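The Longest Two Inches in Akwood
Teaching a machine to take a computer apart takes patience, a foot pedal and a willingness to be bad at something a teenager can do

The first thing you learn about driving a robot arm by remote control is that you have no wrists. You had them when you came in. You signed the visitor sheet with one of them. Then you sit down, take hold of the handle, press the pedal, and find that a joint you have relied on since infancy has been replaced by a polite suggestion, passed along a cable to something that will think it over.

I spent a day at Trarnirel, a small automation outfit in Akwood, on the second floor above a tile showroom. The company wants to take old desktop computers apart by machine, gently enough that the pieces can be used again. The project is called Yurt. I asked why and was told that the good names were taken.

The plan is simple to state. A person steers the arm through a job while the computer records every movement and everything the cameras see. Do that enough times, feed the lot to a learning program, and the arm should start doing the job without the person. Yurt's target is 2000 demonstrations by the end of August. When I visited, the whiteboard said 683, and somebody had drawn a small sad face inside the 8.

The job I had come to watch was the processor, the square metal-topped chip in the middle of the board. A person lifts one out with finger and thumb and forgets having done it. The arm has to come down over a nest of clips, slots and capacitors, find the edge of the thing, close on it and go straight up. Lean slightly and you have bent something too small to see and too expensive to mention.

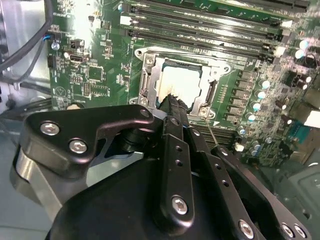
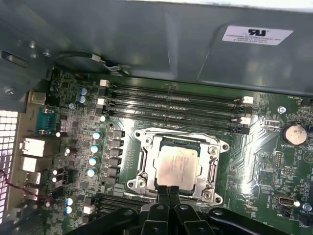
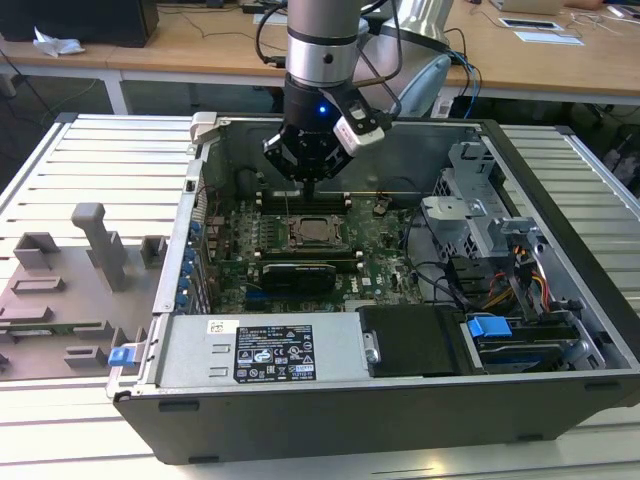
The best operator in the building makes this look like buttering toast. She used to fit contact lenses, and she drives with her shoulders down and her eyes on the wrist view, ignoring the wider one until she needs to know what her elbow is about to hit. (It isn't her elbow, but everyone there says "my elbow" by the second morning.) Her runs are short and dull, and dull is the highest praise they give out.

Mine were not dull. On the first attempt I approached the chip with what I took to be surgical caution and the software took to be a lost connection. On the second I got hold of something, felt a flush of triumph, and was informed that it was the bracket. The pedal, which frees the arm to move, I kept stamping on as if it were a brake.

There is another way to teach, and Trarnirel tried it first. You grab the arm itself and walk it through the motion, like a dance instructor with a stiff and very heavy pupil. It is easier on the nerves and you can feel when you bump something. The trouble is that your hands and forehead end up in every camera view, and the program may well conclude that a forehead is part of the procedure. They still do it by hand for the big, coarse moves. Anything near the socket is done from the chair.

The recordings go into a piece of software called Tindau, where each one is kept or thrown out. I had expected the rule to be that clean runs stay and clumsy ones go. It's messier. A run in which the operator misses, backs off and tries again can be worth more than a perfect one, as it shows the arm what to do after a mistake. Dithering, on the other hand, is poison. If the person hovers for 10 seconds wondering what to do, the arm will learn to hover, with every appearance of deep thought.

This explains a habit I noticed in the trained version when they let it run by itself that afternoon. It came down quickly, stopped just short of the chip and gave a tiny shrug to the left before going in. The shrug serves no purpose. It belongs to one of the operators, who does it when he is settling his grip, and who was mortified to see it played back by a machine with no shoulders.

It got the processor out on that try. On the next it closed on air, lifted the air carefully and set it down in the right place.

My own contribution came to 2 runs, both reviewed while I was putting on my coat. One was deleted. The other was kept and filed under recoveries.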